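Ondbridge Community Forums > Garden and Allotments > Eggplants dropping flowers

purplepatch
Joined: June
Posts: 20

Second year running my eggplants are flowering well and then dropping the lot before anything sets. They're in the raised bed on the north side, full sun from mid morning. Soil is bagged veggie mix with Soltimwood compost dug through in spring. I water every evening. Tomatoes in the next bed are fine. What am I missing?

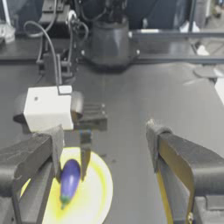
Ondbridge Garden Club - Edibles Group

kev_in_the_shed
Too much nitrogen. That compost is rich stuff and you'll get big leaves and no fruit. Stop feeding and give it a fortnight.

Stella Tanui
Moderator
I'd look at the nights first. Eggplants sulk when it's cold overnight and we've had a few chilly ones. Mine dropped flowers too and I didn't change a thing. They came good once it warmed up.

kev_in_the_shed
Nights haven't been that cold, Stella. My capsicums have set and they're just as fussy.

Stella Tanui
Moderator
You're down by the river, Kev, with a brick wall behind you. Purplepatch is up on the hill. It's a different garden.

purplepatch
It does get windy up here. Leaves are dark green and huge, so Kev might have a point as well. I've been giving them liquid feed every week.

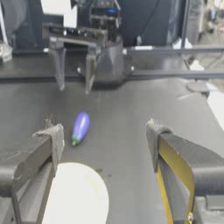
I could put a cover over them at night, but I'm not keen on building anything. Would old bedsheets do?

mulchmonster
Bedsheets are fine - just peg them down and take them off in the morning so the bees can get in. Also water in the morning instead, and water deeply. A light sprinkle each evening only wets the top.

kev_in_the_shed
Agree on the watering. Don't agree on the bees, eggplants mostly pollinate themselves. Flick the flowers with your finger around midday and that'll do it.

mulchmonster
They still do better with bees about. I get more fruit on the plants near the borage.

Stella Tanui
Moderator
Both of you can be right. Purplepatch, drop the weekly feed, mulch with straw and let us know how they go. If you want a spare plant I've got 2 seedlings left over from the club stall.

purplepatch
Thanks all. I'll take one of those seedlings please Stella. Sheets are going on tonight.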